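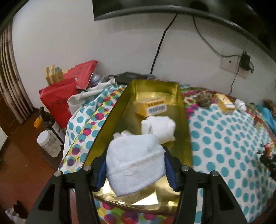

Wolbridge long gold tray, reviewed by Tyra Westerberg

Paid $47 for this in November after reading far too many glowing comments. Most of them were written the day it arrived, as far as I could tell. Mine has had nine weeks of daily use on the bedroom side, holding socks, rolled cloths and whatever small box hasn't found a home yet.

The colour first. Wolbridge calls it "soft brushed gold". It isn't soft and it isn't brushed. The thing is shiny, properly shiny, and the inside walls go from a dull olive to bright yellow depending on where the light falls. Against white knits it looks pretty good, I'll give it that. On my dotted cloth it's a bit much, but I own a lot of loud fabric and that's my problem.

The raised sides are the reason to buy it. Rolled things stay put if you pack them close. Leave a gap and they wander down to one end every time you shift the tray, and a folded sock with a thick ribbed cuff won't lie flat for anyone. The long shape suits a single row. Two rows and you're jamming.

Fingerprints: constant. The listing says "wipe clean", and I do, and by evening it's grubby again. My neighbour Nokuthula Ngcobo has the Naltness one in grey and hers hardly shows a mark. It's shallower, though, and she's forever picking things up off the floor.

No divider in the box. The listing photo shows one, and when I emailed I was told it's sold separately. Cheeky.

Would I buy it again? At half the price, probably. If you just want your socks to stop migrating, a shoebox lid does most of the job. Three stars, and one of those is for the sides.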